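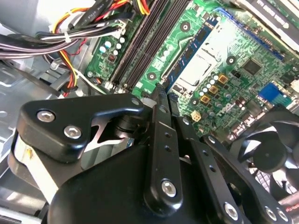

Inside the case at the Böttcher open day, Dell board

tivton_pk
I was at the open day with Paraskevi Kouris from our repair shop. They showed a robot working on old desktop PCs. We stayed 32 minutes – I wanted more. Did others go?

Siwan Watkins
Yes, on Fri 5 February. Nice people, but I was not convinced. A person with a screwdriver is faster.

tivton_pk
Faster with one PC, I agree. With 500 of them I am less sure.

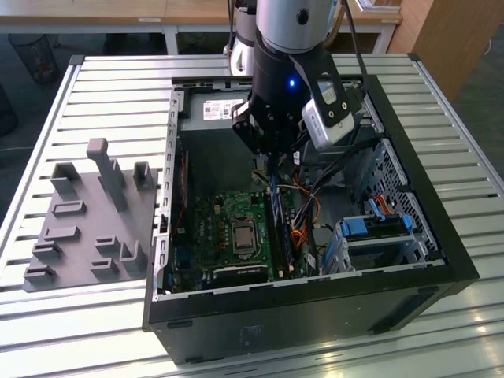 My question to them was about the cables, as in our shop they make the most trouble. In a tower like this one, lying on its side, the black, orange, yellow and red wires hang across the board, and the gripper must come down from above close to them. The guide said they are still working on this point.

grandamia17
So a person must tidy the cables first? Then I am with Siwan.

Siwan Watkins
I did like the grey plate with the holders beside the case. I would buy one for my own bench.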